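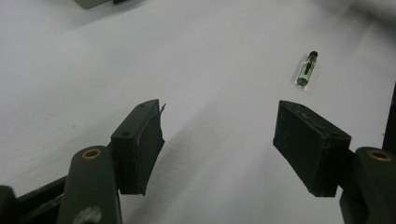

Femi Onuoha wants to know why we don't go back to bare wood on the small-parts table. Dropped washers bounce on the white board, he says, and he spent a morning on his knees in January.

Dec 12, 2020, Muchen Ye

The board stays for now. Small black screws show up on white, and I lost plenty of them in the grain before. Wiped it with the Graseo cleaner, one pass, dry cloth after.

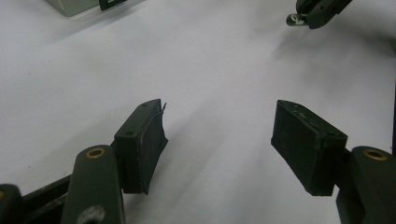
Board surface, a few faint smudges.

Wiping again tomorrow with plain water to compare. If the marks stay I'll try the other side up.

The board leaves a strip of wood at the far edge, and parts end up there. Keep the compartment box toward that side, lid shut unless you're taking something out. 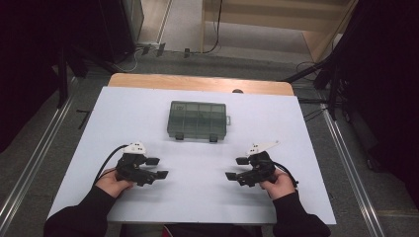 Box and labels

Lindex order came in: 1000 washers, 226 short screws, 49 standoffs. Washers go in the jar, with only a handful in the box. Standoffs get two compartments. I haven't labeled the lid. Tape leaves glue on this plastic and it's hard enough to read through the tint already.

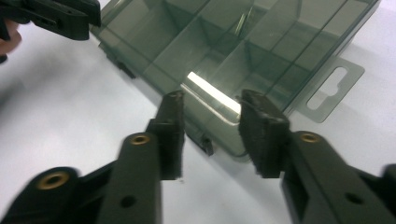

Storage is still open. The shelf over the sink is full and I don't want boxes stacked on the floor. The tab on the end has a slot for a peg, so it could hang by the door, but I don't trust it with a full load. Will weigh it first.

Comments

Femi: Put felt under the board at least.
Odukoya: Paint marker on the lid. Comes off with alcohol.

Recent entries
Gevlow drawer slides, second try
Jar lids that fit
Sorting the odd screws, part 5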